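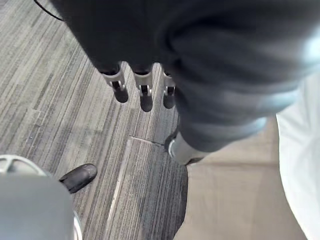

Rania Ezzat asked me last month why our village library in Cetunov still lends paper books when everybody has a phone. I promised her I will answer in this talk, so let me start with it.

Slide 2. The numbers. We have 2,783 books and 169 active readers. Say slowly, people write this down. Most readers take two books at a time. The limit is also two, so maybe they would take more.

Slide 3. What people borrow. Cookbooks, school reading, old crime novels. The Tazi series is always out — I have never seen all the volumes on the shelf together. Pause here for questions.

Slide 4. Late returns. We stopped the fines in March. Abdelkrim Salem was against it and he may want to speak, so give him a minute. Books come back a little later than before, but they come back. Two readers returned novels they had kept for years.

Slide 5. The Kasa branch. It opens only in the afternoon, and the shelves hold 200 books which we change every season. Mention the bus driver who carries the boxes. Do not forget to thank him!

Slide 6. Answer to Rania. Phones are good for short reading. Our older readers want large print, and the children want to choose from a shelf with their hands. I would like to keep both — we can also help people find e-books at the desk.

If time is short, skip slide 5. Water and sign-up sheet are by the door.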